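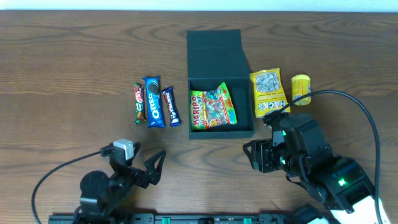
Oda Sjöberg wrote to ask if it is really necessary to switch off both arms before she puts one more packet on the table, when only one of them is moving. She says it takes her longer than the job.

Yes, both. It is the first rule in our workshop at Mirnilgate and the only one I will not discuss. An arm that stands still is not an arm that is off, and a small green light tells you it has power. Press stop, wait until the motors are quiet, then put your hand in.

Home - Kitchen - Workshop - Small Robots - Storage - Ask Us

The other rules for table arms, as I keep them at home:

Screw or clamp the rail before anything else. Pull it hard with your hand. If it moves even a little, tighten again. I check mine every 40 hours of work and write the date with pencil under the table. The last one says 21/10/2022, so I am also not perfect.

Cables need a free loop, enough for the arm to reach its farthest point, but they should not lie where the fingers close. Move the arm slowly by hand through the whole way, with power off, and look where the cable goes.

For packing practice use things in closed wrappers. Chocolate bars, biscuits and bags of sweets are good because they are all different to grip: a bar is stiff, a bag is soft and slides. Begin with the lowest grip force. With my old Prutomel controller I start at 5 and go up one step at a time, never more than 6 for chocolate.

A box with a hinged lid should be opened fully before the start, with the lid on the far side from the arms. Leave a hand's width between the box and the nearest packet.

Two arms over one box is where most trouble comes. Decide which one goes in first and write it down. The other waits on its own side until the first is out again. The Nechyporuk booklet explains this well on page 264, if you can find the old edition - the new one has made it shorter.

Food that was used for practice I do not give to guests. Wipe the gripper fingers with a damp cloth, not a wet one, and keep spray away from the motors.

In December I will write about storing the arms in a cold garage, which a reader from Prullport has asked for two times.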